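Grippers, grit and a very green table

I promised a few of you a post on how I look after the arm on the green table, and I've been putting it off for weeks (September got away from me, sorry!). It had its service on Friday, so it's all fresh in my head and I've run out of excuses.

For anyone new: this is the cell at Stidstead that does our pick and place work. One arm, one two-finger gripper, a little camera up at the wrist and a big table with a cloth on it. The gripper is an Orkine, and I'm very fond of it, even though it has eaten more of my Friday afternoons than I'd like to admit.

I service it every 600 hours of running. The manual says you can leave it longer, but our old one at Oyelaran was left longer and it ended up with a wobble in one finger that took me ages to trace. So 600 it is, and I keep the tally in pencil on a card because I never remember to open the spreadsheet.

First job is always the fingers. I park the arm at a comfy height, power the gripper down and give each finger a waggle by hand. You're feeling for a tiny click or any side-to-side play. If there's some, it's nearly always the screws, which back themselves out with all that opening and closing. I take them out one at a time, clean the threads, put a dab of the weak threadlock on and nip them back up. Please don't use the strong stuff. I did once, and drilling out the screw was a whole evening gone.

Then the cable. Ours runs down the arm through a row of clips and it likes to creep towards the wrist, so that when the last joint turns all the way round it goes tight as a guitar string. I pull a bit of slack back through, turn the wrist by hand to both ends of its travel and watch the cable the whole time. The left-hand turn is the one that catches me out.

After that it's power on and 100 slow open-and-close cycles with nothing between the fingers. Dull, yes, but I make a cup of tea and listen. A healthy gripper makes a soft sort of purr. If I hear a tick I stop and go back to the screws.

Last of all I check where the thing thinks it is. I bring it down low over the cloth, stop short of touching and see how the fingers sit against the table before I let it run a proper job. I go down at a crawl for this, with one hand on the stop button!
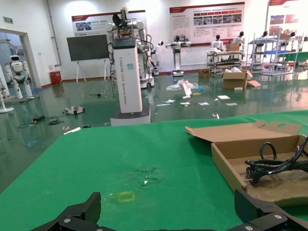

Down low over the green cloth, with the yellow square by the left finger.

The cloth needs doing as well, as you may notice from the mucky patch. Crumbs and fluff get picked up along with the parts and work their way into the finger pads, so a lint roller goes over the lot before the next run. Stains I tackle with a damp sponge, with mixed results.

Still on my list: new finger pads (the Nedemia ones grip better than the originals, but they're dear and take 12 days to arrive) and a proper think about those cable clips. The counter has just gone past 4,000 hours, so I'd like to have the wrist joint looked at before winter too. If you've swapped the clips on yours for something that stays put, do leave me a comment and tell me what you used.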